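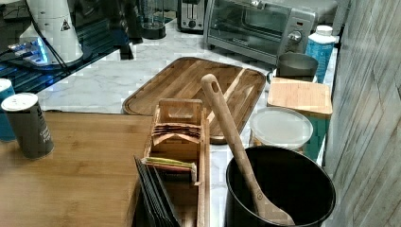 投稿者:thoa_dao
2026年4月20日

指示文があいまいな時に、ポリシーが動く前に一度だけ質問する方法を試しましたので、結果を報告します。ベースはGrovano(言語条件つきの模倣学習ポリシー)で、学習にはJundbyの台所データから737エピソードを使いました。困っていたのは、「まな板を取ってください」という指示に対して、候補が一つに決まらない場合です。オーガナイザーの後ろに平らに置いてある大きい竹のまな板と、青緑色の容器の上にある小さい四角いまな板は、どちらも正しい「まな板」ですし、材質の言葉を足して「竹のまな板」と言っても区別できません。ところがGrovanoは、こういう時でもためらわないで片方へ進みます。アテンションの最大値だけを見ると、自信があるように見えてしまいます。

方法は単純です。まず指示文の名詞句ごとに、画像の上の対象ヒートマップを出します。次に、ヒートマップの山を物体の領域ごとにまとめて、領域の間の分布のエントロピーを計算します。エントロピーがしきい値より大きい場合、一番目と二番目の候補を区別する属性(大きさ、位置、何の上にあるか、など)を選んで、短い質問を作ります。人の答えを指示文に足してから、ポリシーをもう一度最初から走らせます。ポリシーの重みは変えていません。

結果は、同じ初期配置と同じ指示文で、質問なしと質問ありをそれぞれ80試行です。違う物体を選んだ失敗は、質問なしが14回、質問ありが2回でした。把持の失敗(正しい物体へ行ったが持てない)は、二つの条件でほとんど変わりませんでした。これは予想の通りです。

ご意見をいただきたいのは、しきい値の決め方です。今はSzczepańska法で温度を調整してから、検証用の場面で決めています。しかし物が多い台の上では、必要がない質問が増えます。皆さんはどうしていますか。

Thoa Đào

投稿者:migite_kei

おつかれさまです。面白いです。

最初に気になったのは、比較相手が「質問なし」だけなところですね。人が答えたぶん情報が増えているので、間違いが減るのは当たり前に見えます。知りたいのは、いつ質問するかをエントロピーで決めたことの効き目ですよね。だったら同じ回数だけランダムに質問する条件と、毎回質問する条件が要ると思います。

投稿者:thoa_dao

migite_keiさん、ご指摘ありがとうございます。おっしゃる通りで、私の書き方が足りませんでした。

毎回質問する条件は、小さい規模で試しました。選択の間違いは、エントロピーで決める場合とほぼ同じくらいでした。ただし試行の数が少ないので、本文には書きませんでした。ランダムに質問する条件はまだやっていません。次に必ず入れます。

投稿者:sokudo_seigyo

毎回聞けば同じ、というのは結構つらい結果では。

現場の感覚で言うと、間違ったまな板を持ってこられても「そっちじゃない、もう一つのほう」と言えば済むんですよ。質問は人の手を止めるし、止められた人はだんだん適当に答えるようになる。前の職場で搬送の確認ダイアログを入れたときは、半月もしたら全員「はい」を連打してました。

取ってから直すコストと、聞くコスト、両方測ってないと「間違いが減った」だけでは何とも言えないです。

投稿者:nabe_no_futa

>sokudo_seigyoさん
まな板ならそうだけど、戻す動作が危ない場面もありますよ。混んだ台の上で一度持ち上げた板を戻すのは、取るより難しいです。角が隣の物に当たるし、置く場所の余裕もない。うちでは戻しの失敗のほうがずっと多くて、やり直し前提の設計はやめました。

質問は嫌われるという話は分かります。ただそれは質問の質にもよると思う。「大きいほうですか、小さいほうですか」は一秒で答えられます。「実行してよろしいですか」は中身がないから連打される。

投稿者:sokudo_seigyo

>nabe_no_futaさん
戻しが難しいのは同意。でもそれなら、持ち上げる前に指先を対象の上で止めて一拍待つだけでもいいのでは。人は見て違うと思えば止める。言葉のやり取りはいらない。

あと一秒で答えられるのは、人が台のほうを見ている場合だけです。背中を向けて洗い物をしている人に「小さいほうですか」と聞いたら、振り返るところから始まる。

投稿者:thoa_dao

お二人の議論がとても参考になります。

対象の上で一度止まる方法は、考えていませんでした。比較の条件として良いと思います。ただ、sokudo_seigyoさんの例のように人が背中を向けている場合、止まっても気づかないのではないでしょうか。声の質問は、少なくとも気づいてもらえます。これは私の推測で、データはありません。

コストについては、答えるまでの時間を記録しています。しかし答えた人は私と同じ研究室の人ですから、質問に慣れています。この数字を出しても、公平な証拠にはならないと思い、出しませんでした。

投稿者:entropy_kirai

エントロピーの計算のところ、もう少し詳しくお願いします。領域ごとにまとめるとありますが、領域分割が間違っていたら終わりですよね?

たとえば木のスプーンが黒い筒に斜めに入っているような場合、スプーンの柄と、筒に隠れた頭の部分が別の領域になりがちです。そうするとスプーンは一本なのに候補が二つに見えて、エントロピーが上がって、「どちらのスプーンですか」と聞くことになる。

投稿者:thoa_dao

entropy_kiraiさん、まさにその失敗がありました。細長い物が他の物で一部隠れている時に、必要がない質問が出ます。

今の対策は、二つの領域の間の距離と向きを見て、一直線に続いている場合は一つの物と考える、という規則です。正直な評価を書くと、この規則はあまり強くないです。スプーンには効きますが、本や板のように平らな物が何枚も立って並んでいる場合は、反対に、別々の物を一つにまとめてしまいます。その場合は質問するべき時に質問しません。質問ありで残った2回の失敗は、両方ともこの種類です。

投稿者:entropy_kirai

なるほど、逆方向に出るんですね。それは規則をやめて、まとめ方自体を何通りかサンプリングして期待値を取ったほうがいいと思います。どの分け方でもエントロピーが高いなら聞く。分け方によって変わるなら、それはあいまいなのが指示ではなく知覚のほうなので、人に聞くより視点を少し動かすべきです。

個人的にはここが一番大事だと思っていて、「指示があいまい」と「見えていない」を同じスカラーに混ぜるのがエントロピーを嫌いな理由です。ハンドル名の由来でもあります。

投稿者:migite_kei

それ賛成です。質問が出た試行を、あとから手で「指示が原因」と「知覚が原因」に分けるだけでも表が一つ作れますよ。ログに領域の絵が残っていればすぐできるはず。

しきい値の話に戻ると、物が多いと不要な質問が増えるのは、候補数で正規化していないからでは? 領域が増えると最大エントロピーも増えるので、固定のしきい値だと混んだ台が不利になります。

投稿者:thoa_dao

正規化は最初に試しました。対数の候補数で割る普通の方法です。しかしそうすると、台の上に関係がない物がたくさんある時、本当にあいまいな場合の値も小さくなりました。まな板が二つで残りは鍋やトースターという時、確率はほぼ半分ずつで、これは一番質問するべき場合です。でも全部の領域の数で割ると、値が低くなって質問が出ません。それで正規化をやめました。

投稿者:migite_kei

ああ、分母に全部入れたらそうなりますね。すみません、雑でした。

では一番目と二番目の確率の差で決めるのはどうでしょう。裾に薄く散った確率は見ない。混んだ台で不要な質問が増えるのは、たぶんその裾の足し算のせいなので。

投稿者:nabe_no_futa

差だけだと、一番目も二番目も低いときに困りますよ。指示された物が台にないとき。「フライ返しを取って」と言われて筒にスプーンしかないような場合、差は小さくなったり大きくなったり、画像次第です。「スプーンですか、鍋ですか」と聞かれたら人は怒ると思う。

うちは一番目の絶対値に下限をつけて、それを下回ったら「見つかりません」と言わせています。Trostauのシミュレータで下限を決めて、実機で少し下げました。実機のほうが全体に確率が低く出るので。

投稿者:thoa_dao

差と下限の両方、試します。保存したヒートマップから計算できますので、質問を出すかどうかの判定だけなら、ロボットを動かさなくても比べられます。「ない物」の指示は、今の評価に入っていません。これは大きい欠点だと思いました。

一つだけ反対の意見を書きます。シミュレータで下限を決めることは、私の場合は難しいです。シミュレータの台は片付きすぎていて、ティーバッグの袋のように薄くて重なっている物がほとんどありません。こういう物で確率が一番くずれますから、実際の台の画像で決めたいです。

投稿者:nabe_no_futa

重なった小袋は確かに鬼門ですね……。「緑茶を一つ」とか絶対やりたくない。シミュレータで決めたのは、単に実機の枠が取れなかったからです。画像があるなら画像のほうがいいです。

投稿者:sokudo_seigyo

水を差したままで終わるのもなんなので一つだけ。質問ありの試行で、人の答えが間違っていたケースは記録していますか? 「大きいほう」と言ったつもりで、本当は小さいほうが欲しかったとか。慣れた人でも起きますし、そうなると方法の失敗なのか人の失敗なのか、表のどこに入れるのか先に決めておいたほうがいいですよ。

投稿者:thoa_dao

記録しています。答えの言い間違いは、言い直す前に動作が始まってしまった場合だけ、失敗として数える決まりにしていました。今回は該当がありませんでした。この決まりは投稿の最初に書くべきでした。

ランダム質問、対象の上で止まる条件、差と下限の判定、この順番で進めます。実機の時間がもらえるのは6月ですので、先に保存データで判定の比較をして、同じスレッドに書きます。entropy_kiraiさんのサンプリングについては、まとめ方を何通り取れば安定するか、経験がありましたら教えてください。

投稿者:entropy_kirai

台の混み具合によります。少ない数から倍々に増やして、質問する・しないの判定が変わらなくなったら止める、でやっていました。計算が重いのは領域の生成より特徴の取り直しなので、特徴マップは使い回してください。コードは整理してから貼ります。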